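## Fullell-Wartungsset für Greifarme

Janelle Ambrosio hat das Set im März 2019 für unsere Zelle bestellt, 233 Euro mit Versand. Drin sind Drehmomentschlüssel, Fett und 2 Dichtungen. Der Schlüssel rastet sauber – das Fett reicht für rund 3 Durchgänge. Die Anleitung ist knapp, die Anzugswerte fürs Handgelenk fehlen.

Nach dem Abschmieren fahren wir die Tuchaufgabe auf der grünen Unterlage, langsam, Blick auf den Greifer.

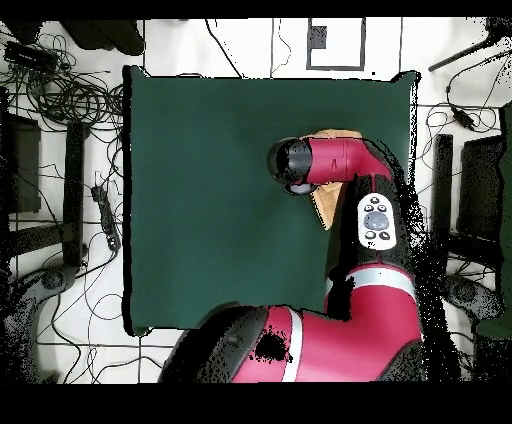 Das Spiel in der Achse ist seitdem kleiner. Vier von fünf Punkten.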